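Home Explore Notifications Messages Lists Profile

Dymphna Ó Briain
Last updated: Monday, January 4, 2021

New year, new spreadsheet! I've been given the go-ahead to plan the kit for our little pick-and-place bench in Imville, so I'm going to post the budget as it takes shape. Tell me where I'm being daft. 1/

The total is £3528 including VAT. Odd number, I know - it's what was left on the line after the Korkent invoice went through in December. 2/

First decision: print the gripper parts or buy a finished one. The finished one we liked came to £2000 on its own and the lead time was longer than I could stand. Printed it is, and I'm so pleased, as we can change a finger in an afternoon if it's the wrong shape. 3/

What I forgot the first time round: screws, spare cables, filament for the parts that come out wrong. I've put £105 against "bits" and Sebastian has already told me to double it. He may be right. He was right about the table. 4/

Speaking of the table, please budget for the surface as well as the robot! A dark mat on a white top makes a lovely clear working area, but ours is a bit shiny and shows every speck of dust. Next order I'm asking for samples of something duller. 5/

Backdrop: plain light grey fabric. Cheap, folds away, does the job. I had a quote for proper rigid panels and closed the email very quickly. 6/

Objects to pick up are the fun bit. I wanted to order a boxed test set from Flunda, then had a look round the kitchen cupboard. Mugs are brilliant for this - handle, metal rim, straight sides, a hollow middle, all in one thing. Small ribbed squashy-looking things are good too. I've kept a line for the boxed set but moved it to spring. 7/

Spares policy, for anyone doing the same: two of every printed finger, one of every motor, and 7 of the tiny cable that always goes first. I would like to meet whoever designed that connector. 8/

Still undecided: lights. The overhead ones are nice and even, so I'd sooner put the money into a second gripper and run two benches side by side by summer. If you've done two benches on a budget like this, what did you run out of first? Replies open, I'm reading all of them. 9/

Oh, and several of you asked for the sheet itself. I'll tidy up the column names (some of them are rude) and share it once the cable order is in. Bench as it stands, mug included: 10/10

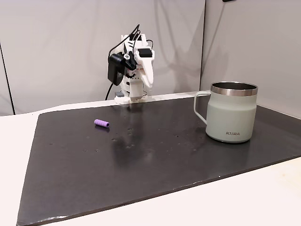

Gripper at the back, purple thing on the left, KIRA mug on the right.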